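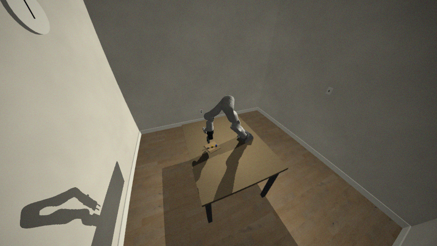

Demetrio Lozano wrote in to say he'd put the Korkside underlayment beneath the floor of his upstairs den and his daughter can now practice tap in there while he reads in the kitchen. He also asked if it would work under tile. Yes, it will! More on that further down.

Korkside Cork Underlayment, 6 mm roll

We've carried Korkside for years and it's still the roll we reach for first. It's plain granulated cork, pressed and sliced into sheet, with a binder that has hardly any smell. Open a roll in a closed room and you get a faint toasty whiff for an afternoon (some of us like it) and then it's gone.

Cork is such a good material to work with. It cuts with a utility knife and a straightedge, it lies down flat if you let it rest overnight, and it forgives a slab that isn't perfect. Small dips and ridges disappear under it. Big ones won't, so fill anything you can slide a nickel under before you start.

What's in the roll
Thickness: 6 mm
Coverage: 300 square feet
Item number: 1245
Edges: square, butt together, do not overlap
Made at the Cestley mill

Where it works
Floating floors of any kind, engineered or laminate. Glue-down hardwood, as long as the adhesive is rated for cork. Ceramic and stone tile, set in a flexible thinset over cork that has been fully glued down. Skip it under sheet vinyl, where the grain can print through after a winter or so.

Putting it down
Bring the rolls inside and leave them for 2 days with the heat or air running the way you normally have it. Sweep, then vacuum, then sweep again. On concrete, lay a 6 mil poly sheet first and tape the seams. Roll the cork out across the direction your planks will run, and let it climb an inch up the wall all the way around. You trim that lip at the very end, after the floor is in and before the baseboards go back on. It looks fussy and it makes a real difference, mostly with footsteps near the walls.

For glue-down jobs we like Vosent water-based adhesive with a small notched trowel. Go over everything with a floor roller, and then go over it again after lunch.

A word on the thinner roll
Korkside also makes a 3 mm sheet, and it's fine under a bedroom floor where all you want is a little warmth underfoot. For a room over another room, get the 6 mm. The difference downstairs is easy to hear, especially with chairs being dragged.

Bigger jobs
Orders over 3000 square feet ship straight from Cestley on a pallet and need somebody there with a way to unload. Smaller orders come out of our Tarar warehouse. Rolls stand upright in the truck and should stay that way in your garage too.

Samples are cut by hand from the end of a roll, so sizes vary a bit. Stand on one in your socks!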